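Music Practice and Learning, Session 5
Sight-reading: what it is, what trains it, and what is only said to train it
Notes by Adoración Bravo, revised Feb 27, 2022

Before you read on, get out something you have never played, at a level you think of as easy, and play 16 bars of it without stopping. Write down what went wrong. We will need it in the second half.

1. The claim we are testing

Almost every method book says some version of "read a little every day and your reading will improve." Teachers repeat it. I repeated it for years. My trouble with it is that plenty of people read a little every day and don't improve, and the usual answer to them is that they must be doing it wrong. An explanation that can't lose is not worth much.

So for this session, treat "sight-reading" as a loose name for several skills and ask of each exercise which one it is supposed to touch.

Naming: knowing that the dot on the second line of the treble staff is G. Most adult students have this by the time they get to me, and still drill it with flash cards.

Grouping: seeing C-E-G stacked up as one thing. Strong readers seem to take in chords and scale runs whole. Weak readers spell them out from the bottom.

Looking ahead: the eyes are past the hands. How far past depends on the tempo and on how predictable the music is, so be careful with anyone who quotes you a fixed distance.

Keyboard feel: finding a sixth or an octave without glancing down.

Keeping time: carrying on through a mistake. This one is mostly habit, and the one most damaged by ordinary practice, where we stop and fix things.

2. Where the evidence is thin

Much of what gets passed around in piano circles comes from comparing good readers with poor ones. Good readers look ahead further. Fine. Does making a poor reader look ahead further turn her into a good reader? Possibly she can't look ahead because she hasn't learned to group, and covering the bar with a card will only make her miserable. Keep this question in mind whenever somebody sells an exercise on the strength of what experts do.

Nisreen Jaber's comment in class last June is still the best short version I have: tall people are good at basketball, and playing basketball won't make you tall.

There is a second problem. If you test yourself on the same book you practice from, you will see improvement whether or not you read any better, simply through getting used to one composer's habits. Test on something else.

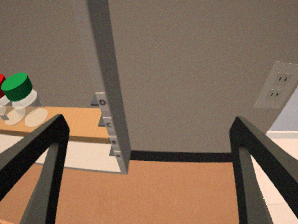

Fig. 1. Simulated gripper, open, facing a wooden surface and a gray wall.

3. Two students, one semester

Jailson Seixas and Maiara Cavalcanti agreed to keep reading logs. I would not call this a study. Two people is two people, and they knew what I was hoping to find.

Jailson used the Staria app, in which notes scroll past and you get points for hitting them. His scores went up every week. When he sat down with a printed hymn he stopped in the third bar, went back, and stopped again in the fifth. The app gives one line at a time and it never lets you go back, so I had expected it to help at least with keeping time. It didn't carry over. He says the app felt like a different activity, and I believe him.

Maiara read from a stack of hymnals and old dance collections, each piece once and once only, at a tempo slow enough to be embarrassing. She logged 300 short pieces. By the end she was stopping much less. Her note accuracy barely moved, in her own judgment and in mine.

What can we take from this? She practiced not stopping and got better at not stopping. Whether she reads better depends on what you wanted reading for. If you accompany a choir, she is now far more useful than she was. If you want to learn a sonata faster, I'm not sure she gained anything, and she isn't either.

Ademir Bezerra objected that she had played for years before the log began and Jailson had not. Quite right. It weakens the comparison, and I have left it in these notes so that you can practice finding such holes yourselves.

4. Claims to treat with suspicion

"Never look at your hands." Watch any good accompanist with a wide leap in the left hand. They look. What they don't do is lose their place on the page afterward. Practice the looking back up.

"Always start hands separately." For learning a piece, often sensible. For reading practice it removes the main difficulty, which is taking in two staves at once. I would drop a level before I dropped a hand.

"Memorizers can't read and readers can't memorize." I have heard this from both camps. People get better at the thing they spend their hours on, and few of us have hours for both.

"You need a graded course." The Dretus series has 576 exercises in strict order. They are decent exercises. The order is somebody's opinion, and by the third volume every line sounds like the one before it. Use it as one source among several.

5. What I would still recommend

With all the doubts above, you have to do something on Monday-type days when there is no class and no one listening. My own advice, held loosely:

Pick material two levels below what you can perform.
Look it over first. Key, meter, the worst bar.
Set a tempo by the worst bar and keep it.
Play through once. Leave the wrong notes where they fell.
Put it away for good, or at least until you have forgotten it.

Ten minutes of this is plenty. Beyond that most people start guessing.

Separately, and away from the reading, play chord shapes and scales in the keys you keep meeting. I suspect this does more for grouping than reading does, though I can't prove it.

6. For next time

Go back to the 16 bars you played at the start. Sort each mistake under one of the five skills in section 1. If one fits under two headings, say so.

Then choose a single exercise aimed at your most common type and keep it up for 90 minutes in total, spread however you like. Before you begin, write down what result would convince you that it had not worked. Bring that sentence to class. Logs without it will be handed back.

Reading: the Barros chapter on eye movements, skipping the appendix. Note every place where the author moves from "good readers do" to "you should."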